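Análisis de Prantl: ¿sirve ya un brazo robótico para recoger la cocina?

21 de noviembre de 2019

Prantl es un simulador de tareas domésticas para brazos robóticos. Lo vende Kumine y la licencia cuesta 200 euros. Lo he usado desde agosto con una sola pregunta: si una máquina puede despejar una encimera sin ayuda.

La tarea básica consiste en coger un objeto y dejarlo en otro sitio. El dosificador de jabón parece fácil, pero la pinza baja sobre el cabezal y hay que decidir si agarrar por ahí o por el cuerpo. Lancé 34 intentos por el cabezal y 2 acabaron bien.
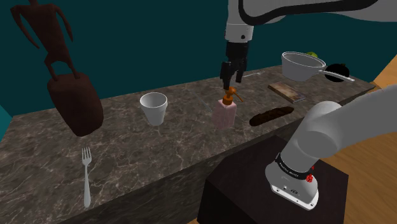
Lo que funciona

El vaso desechable y el pan dan pocos problemas. Las escenas se cargan rápido y los registros son claros.

Lo que falla

El cazo, por el mango largo, y los cubiertos finos. Además, la colocación de los objetos es descuidada: el tenedor flota delante de la encimera.

Valoración

Útil para investigar. Para fregar y recoger en casa, todavía no.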